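Allocation of Groundwater in the Pirnholm Basin: Observations on the Draft Plan

Posted 4 February 2020

Responsibility for groundwater in the Pirnholm basin is divided between the basin authority, which issues abstraction permits, and the municipalities, which own most of the public wells. The division dates from a period when demand was low and the two functions seldom met. It is now the main subject of the draft allocation plan, which is open for written comment until the end of March. I have followed the preparation of the plan for this blog and set out my observations on it below.

The draft applies to all wells with a permitted depth of more than 40 meters. Shallower wells remain under the existing registration procedure, under which the owner files a form with the municipality and receives a number. No meter is required, and the form does not ask for an estimate of annual use. The authority has stated that shallow wells will be addressed in a later instrument, without giving a date for it.

For deep wells, the plan introduces a seasonal permit in place of the present annual one. The permitted volume will be set separately for the wet and dry halves of the year, and unused volume may not be carried from one half to the other. Municipal suppliers are exempt from the carry-over rule where they can show storage of their own. Mavuswood has such storage. Stivotine does not, and will have to plan its dry-season pumping within the new limit or apply for a variance.

The variance procedure deserves closer attention than it has received. An application must be supported by level readings from at least two observation wells, taken over three consecutive years. Stivotine has one observation well with a continuous record. The second was out of service for an extended period, and its record has a gap that the present wording would not excuse. A transitional clause accepting interpolated readings, subject to review by the authority's hydrologists, would resolve the difficulty at little cost.
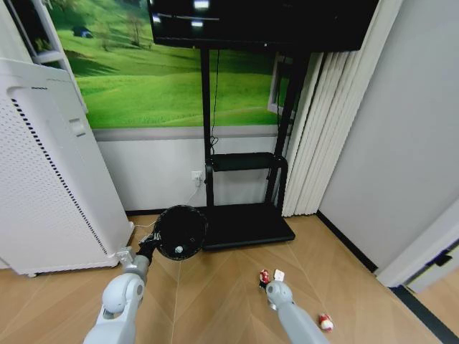

A related matter is the treatment of agricultural users on the Sqalli canal. These users hold surface water rights and also, in many cases, a permit for a supplementary well. The draft treats the two sources as independent. In a dry year, however, canal deliveries are reduced and the wells are used to make up the difference – the very season in which the aquifer receives the least recharge. A conjunctive permit, covering both sources under a single ceiling, would reflect actual practice. It would also relieve the authority of the task of reconciling two sets of returns submitted on different dates.

Objections to a conjunctive permit have been raised on legal grounds. Canal rights attach to the land and pass with its sale, while well permits are personal to the holder. I do not regard this as decisive. The permit could be attached to the land for as long as both sources are in use, and revert to its ordinary form if the canal right is surrendered. Amendment of the permit regulations would be needed, but the underlying statute could remain as it stands.

The fee schedule is set out in an annex. The base fee for a deep well is unchanged at 2100 per year, and a volumetric charge is added above the first tier. Income from the charge is to be used for metering and for the maintenance of observation wells. The text says "may be used" in one place and "shall be used" in another. The stronger wording should be adopted throughout, given the condition of the monitoring network.

Publication of data is covered only briefly. Annual totals will be released by municipality, which conceals the distribution of pumping within each area. Monthly figures by sub-basin would be more useful to suppliers and would not disclose the use of any individual holder. The authority already compiles these figures for its internal reports.

Written comments should cite the article number of the draft to which they refer. I intend to submit mine on the variance procedure and the conjunctive permit, and will post the text on this page once it has been filed.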